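Storage at the Zollero Workshop

Gallery
Updated in June

The small parts at the Zollero workshop used to live in jars, coffee cans and envelopes. Over the spring we moved them into drawers and bins and put labels on what needed labels. This page shows the storage as it stands now. Most entries have a line or two on what is kept where. The full parts list has 1,397 entries and is kept in the binder at the Skarkell bench.

The workshop is open to members until 9 p.m. every Friday. Please put parts back in the drawer they came from. If a drawer is empty, leave it pulled out so it gets refilled.

What goes where

Screws and bolts up to 20 mm go in the portable organizers. Longer ones go in the wall bins next to the door. Washers are stored with the bolts they fit. Nails are kept by weight in the lower cabinet and are not sorted past small, medium and large.

Electrical parts are in the Vuvero cabinet. Fuses are in the top row, connectors below them, and wire ends at the bottom. Anything with a cut or damaged lead goes in the scrap box.

Springs, clips and small hinges do not have a good home yet. For now they share two drawers in the Jin rack, and the dividers in those drawers can be moved.

Borrowing an organizer

The portable organizers can be taken to any bench in the building. Write the number on the sign-out sheet and bring it back the same day. Close all the drawers before lifting one by the handle. They slide out easily if the case is tipped forward, and one spill last winter put 105 mixed screws on the floor.

Do not fill a drawer past the top edge. It will jam on the frame, and the front can crack when it is forced. Replacement drawers are ordered in the fall.

Pictures

Portable organizer, black and yellow, with clear drawers and a carry handle on the lid. The drawer pulled out at the lower left has a few small dark items in it.
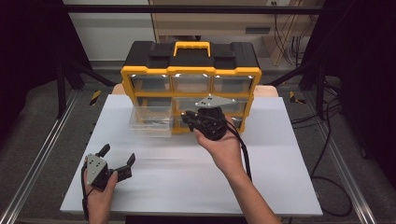

Drawer labels

Labels are printed on white tape and go on the lower left corner of the drawer front. Use the part name first and the size second. A roll makes 200 labels at the short setting. Spare rolls are in the desk by the office door, second drawer down.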